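Chapter 4
Looking After the Paddle: Cases, Cleaning and Carrying
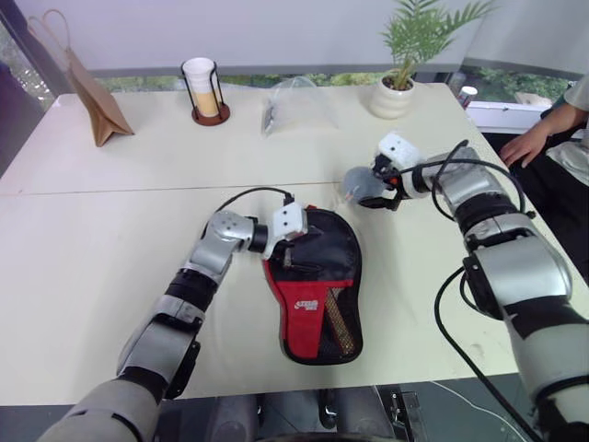 Jurkerden, July 2021

A table-tennis paddle spends far more of its life in a case than in a hand. A player who practices twice a week may use the paddle for three hours and leave it put away for the rest. What happens to it in that time decides how long the rubber stays usable, and this chapter deals with the case before it deals with any kind of repair.

The usual case for one paddle follows the outline of the paddle itself, with a rounded upper part for the blade and a narrower lower part for the handle. The case at the start of this chapter is of that type. Its upper body is black mesh, the lower portion is red, and the zipper track runs around the upper rim with a small red pull near the top. The wood of the handle shows through the mesh, so a player can see that the paddle is inside without opening anything. A paddle does not always lie straight in a case like this. In this one the handle lies diagonally.

By the end of the chapter you should be able to name the common types of case, clean and dry a paddle before putting it away, pack a club bag so that nothing presses on the rubber, and decide when a case needs to be replaced.

4.1 Why a case is needed

The playing surface of a paddle is a sheet of rubber, in most cases glued over a layer of sponge. Rubber ages. Light, heat and dust all speed this up, and so do the oils left by fingers. A surface that has aged looks dull and feels slick, and the ball slides off it where it used to grip. Players who came up through hard-bat play sometimes regard a case as a luxury, but even pimpled rubber without sponge will crack at the edges if it is left on a windowsill.

The second danger is pressure. A paddle dropped loose into a sports bag ends up under shoes, a water bottle and a set of keys. Sponge that has been dented for a week may not recover. The edge of the blade chips easily as well, and a chip near the rubber lets the sheet begin to lift.

4.2 Types of case

Shaped cases hold one paddle, sometimes two laid face to face with a sheet between them. They are light and take up little space. Some have an outer pocket for balls.

Rectangular cases hold two paddles and have room beside the handles for balls, a cloth and a small bottle of cleaner. They stack well in a club cupboard.

Hard cases have stiff walls. They are the best choice for air travel or for a bag that is going to be sat on. They cost more and are awkward to fit into a school backpack.

Mesh lets air through and lets dust through too. A closed fabric keeps dust out but holds moisture against the rubber if the paddle goes in damp. Either will serve, provided the paddle is dry when the zipper is closed.

The equipment notes kept by the Moradi club, where both authors have coached, list purchase costs in the club's own currency units. A hard case was entered at 3,950 and a shaped soft case at 2,000. The club bought soft cases for juniors and hard cases for the traveling team, and has kept to that since.

4.3 Before the paddle goes in

Wipe each face with a slightly damp sponge, working from the handle toward the tip. Let both faces air dry out of the sun. Lay a protective film over each face if you use one, and press from the center outward to remove bubbles. Wipe the handle with a dry cloth. Then put the paddle in the case and close the zipper all the way.

Do not use dish soap, window cleaner or alcohol. Siamak Mirzaei tested several household cleaners on worn sheets at the Driltia hall, and the results are set out in section 4.6.

4.4 Balls in the case

Balls may travel in an outer pocket or in a box of their own. They should not share the main compartment with the paddle unless there is a divider. A ball pressed against the rubber leaves a round dent, and a ball under a handle may split along its seam. A plastic box for 3 balls fits most rectangular cases.

Words to know

Blade: the wooden part of the paddle, without the rubber.
Sponge: the soft layer between the rubber and the blade.
Edge tape: a narrow strip that protects the rim of the blade.
Protective film: a clear sheet laid over the rubber during storage.

Exercise 4A is on page 70. Bring your own paddle and case to the session. Jörg Hellwig's checklist for inspecting zippers and seams, first written for the Atden summer course, is printed beside it and may be copied for class use.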